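A toy library above the hardware store

The Verkia Toy Library opens at 3:30 in the afternoon, and by then the woman who runs it has usually been sorting for two hours. She started it six years ago in one room over a hardware store in Idon, with 200 toys from a preschool that was closing. The list now runs to 1,292 items, most of them kept in bins along the back wall.

"People think it's puzzles and trains," she says. "Half of what goes out is soft toys. I didn't want any at the start. They're hard to keep clean and kids get attached to them."

She changed her mind after the first winter, when parents kept asking. Families can borrow a plush toy for three weeks and renew it twice. After that it has to come back, at least for a wash.

Washing takes up most of her mornings. She uses cold water, a mild soap and a mesh bag, then lays everything flat on a rack. The dryer is off limits for anything with a nap.

"Heat mats the fur down and you never get it back," she says. "I go over it with a baby brush when it's dry. Short fuzzy fabric is easy. Long fur, I can be there all night."

Bright colors go in on their own. She learned that from a red dragon that turned a load of lambs pink – they are still on the shelf, and they still get borrowed.

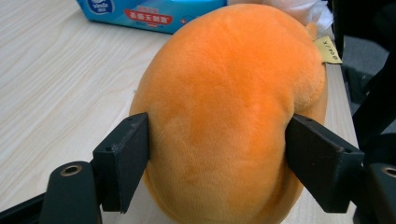
Orange plush with its pale yellow tag still attached.

She leaves the sewn-in tags on when she can. Parents like to cut them off because they scratch, but a tag often has the washing directions on it, and it helps her match a toy to its card.

"If the tag's gone I'm guessing what's inside," she says. "Could be beads, could be foam. I had one that took four days to dry."

Repairs are done on Kuroda Street, at a tailor's shop that takes a box from her each month. Last October the box held 63 toys, mostly split seams and loose eyes. She does the small ones herself at the front desk, between borrowers.

Some things she still turns down. Anything with a battery sewn inside goes back to the donor, and so does anything that smells of smoke. She has also stopped taking very large bears.

"I had five of them – they took up the whole window," she says. "Not one family wanted to carry a bear home on the bus."

The next job is the bins. The old ones are cracking at the corners, and she has asked Cokow, a packaging firm across town, for a price on new ones with lids. She would like them in before the holiday rush.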